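Masri: a small set of color names and the paint they were given to

README, version 7

Masri is a list of 1,479 names that people gave to colors when they were handed a painted card and a pencil. It was put together for art teachers, hobby painters and anyone who has stood over a palette wondering what to call the stuff they just mixed. If you need a scientific color standard, those exist and they cost money. Masri is free and contains the entry "soup, but whose".

What's in the folder

The main file is names.csv, one row per name. Next to it is cards.csv, with one row per painted card, and a notes file that started out tidy. There is also a folder of scans of the cards. Please read the part about the scans before you get attached to them.

Columns in names.csv:

card -- the number penciled on the back of the card
name -- what the person wrote, spelling left alone
mood -- one word, optional, often skipped, sometimes a whole sentence anyway
session -- where the card was named, either Brernby or Busudholm
second_try -- filled in if the person crossed out the first name and wrote another

Columns in cards.csv:

card -- same number as above
paints -- the tubes that went into the mix, in order of amount
water -- low, medium or high, judged by eye by the person holding the brush
paper -- hot press or cold press
finish -- the word "matte" on every row, kept in case I ever branch out

How the cards were made

There are 210 cards. I painted all of them at my kitchen table in Cikevham, in gouache, from a limited set of tubes: two blues, two yellows, two reds, a burnt umber and a white. No black. I was taught by someone who considered black a moral failing and I have never fully recovered.

Each card got two flat coats and a night to dry. Gouache shifts as it dries, the lights going darker and the darks going lighter, so every mix note describes what I put on the brush and every name describes what was on the card the next day. These are different colors. I tried to fix this by writing down the wet color too, and gave up after 50 cards when I noticed that my entire vocabulary for wet paint was "nice".

The mixes aren't spread evenly around the color wheel. Blues, greens and grays are heavily represented because I like them. There are very few oranges. The purples are there out of duty.

How the names were collected

Cards were laid out at two drop-in painting sessions, one in Brernby and one in Busudholm. People picked up whichever cards they liked, wrote a name on a slip, and dropped the slip in a cookie tin. They could name as many as they wanted. Some people did one and went back to their watercolors. Other people treated it as a competitive event.

Nothing was offered in return except the cookies that had previously been in the tin. 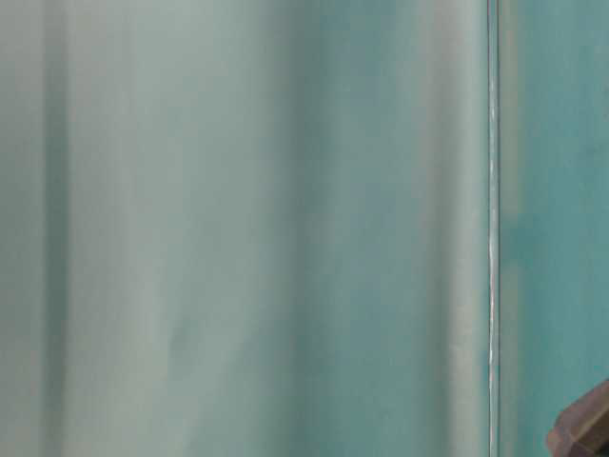

Why do so many of the grays have green or blue in their names?

With no black in the paint set, every gray had to be mixed from colors that lean one way or another, and mine mostly leaned toward the blues. People picked up on it. Card 50 was meant to be a neutral gray and collected "pond", "old mint", "hospital, but a kind one" and "sea with a headache". The warmer grays, made with more umber, tended to be named after dogs.

Cleaning

Very little was done. Slips I couldn't read were left out. Slips with a rude word were kept if the word was a fair description of the color, and the few that were simply rude are in the recycling. Spelling was not touched, so "turquoise" turns up in more forms than you would think it had. If you want to group them, a loose match on the first three letters gets most of the way there, with the side effect of adding "turkey" and "turnip" to your blues.

Identical names on different cards are kept as separate rows. "Sky" is in there a lot, and it has been given to a yellow. I checked the slip again. It says sky.

The mood column

I wanted this to be the heart of the project. The plan was to show which colors calm people down and which ones cheer them up, and then hang the results on a wall and feel wise. What I got was "calm" on nearly every blue, "happy" on nearly every yellow, and "hungry" scattered across everything from late morning onward. The time of day was not recorded, so you will have to take my word for that last part.

A few moods are worth digging for. One brown has "forgiven". A pale pink has "dentist".

About the scans

The scanner flattens the lights and makes the reds look sunburned. I use the scans to remember which card is which. Please don't match paint to them, print them large, or send me a message saying card 7 looks orange. Card 7 is a red. On the scan it looks orange. If you want to see a color properly, mix it from the paint list in daylight, next to a window, and put up with your version being a bit different from mine. Mine is a bit different from mine too.

Known problems

The light at Brernby was mostly overhead tubes, and Busudholm had big windows on one side. The same card could look like two cards. The session column is there so you can split them.

Painters are overrepresented, so you get "ultramarine plus something" from people who should have loosened up for an afternoon.

The paper column has errors. I ran out of hot press partway through and didn't write down when.

Some cards have a thumbprint in them. Names mentioning thumbs, smudges or fingerprints refer to this and say nothing about the color.

Ideas for using it

Pick ten names without looking at the cards, mix what you think each one should be, and compare. This works well with kids and very badly with couples. Or take one name and paint a whole page from it. I did a month of those and still have "wet bus stop" over my desk.

Sharing

Use it for anything you like. Credit "Masri color names" if there is room. If you make more cards, number them from 211 up so that ours don't collide, and tell me what you used for gray.

Last updated June 5, 2026

Still to do

Oranges.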